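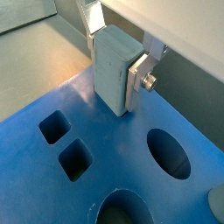
Handout 4: Stress Concentration at Openings in Flat Plates

May 12, 2020
By the course staff, Skurko Evening Program in Applied Mechanics

1. Scope

A hole in a loaded plate does two separate things. It removes area, which raises the average stress on the remaining section, and it disturbs the stress field close to its edge, which raises the local stress further. The first effect is handled by arithmetic. The second is handled with a stress concentration factor, written Kt. This handout covers both for plates pulled in one direction, within the elastic range. Bending and shear are left for the October session.

2. Definitions

Gross stress is the load divided by the full cross section, as if there were no hole. Net stress is the load divided by the section left at the hole. Both are in common use, and a value of Kt means nothing until the reference stress is given. Kt on the gross section is always larger than Kt on the net section for the same plate. The Rernard tables used in class are all on the net section.

3. Round hole

For a small round hole in a very wide plate, Kt = 3. The peak occurs on the edge of the hole at the two points where a line across the plate, at right angles to the load, meets the edge. At the two points in line with the load the edge stress is compressive and equal in size to the applied stress. This second result is often forgotten, and it matters for brittle materials and thin coatings.

For a plate of finite width W with a central hole of diameter d, a usual fit on the net section is

Kt = 3.00 – 3.14(d/W) + 3.67(d/W)^2 – 1.53(d/W)^3

4. Elliptical hole

Let a be the half-width of the hole measured across the load and b the half-width measured along it. In a very wide plate,

Kt = 1 + 2a/b

With a = b the round hole is recovered. An ellipse twice as long as it is wide gives Kt = 5 when its long axis lies across the load, and Kt = 2 when its long axis lies along the load. Turning an opening through 90 degrees costs nothing at the drawing stage.

The same formula can be written with the edge radius r at the end of the axis that lies across the load:

Kt = 1 + 2(a/r)^0.5

In this form it gives a fair estimate for other smooth openings, such as slots with full round ends.

5. Square openings

A perfectly sharp inside corner has no finite Kt in elastic theory. Real corners have a radius, and that radius controls the result. Orientation matters as well – a square loaded along its diagonal is a different case from one loaded parallel to its sides, and the two must be looked up separately. Do not apply the round-hole fit to either one.

6. Worked example

A strip of Molta sheet is 607 mm long, 90 mm wide and 4 mm thick, with a central round hole 18 mm in diameter. It carries a steady pull of 7,200 N.

Gross stress: 7,200 / (90 x 4) = 20 MPa
Net stress: 7,200 / (72 x 4) = 25 MPa
d/W = 0.2, so Kt = 2.51 on the net section
Peak stress: 2.51 x 25 = 63 MPa, rounded

The length does not enter the calculation. It is given so that you can check that the hole is far from the grips. The disturbance from a hole dies out quickly, and at a few diameters away the field is close to uniform.

7. Exercises

a) Repeat the example with the load and width unchanged and the hole diameter doubled. State both the net stress and the peak stress.
b) Find a/b for an elliptical opening in a very wide plate if Kt must not exceed 2.5.
c) Model the worked example in Su with at least two mesh densities. Report the peak stress for each and comment on the difference.

Last updated: October

Comments

Reader, evening section: In exercise a, is the fit in section 3 still good at d/W = 0.4?
Course staff: Yes. Use it as written.

Reader: I get 75 MPa in Su for the worked example on the coarse mesh and 63 on the fine one.
Course staff: Check whether the coarse plot is showing values extrapolated to the nodes. State which you used in the report.

Reader: Thanks for putting the definitions first. I had been mixing gross and net all term.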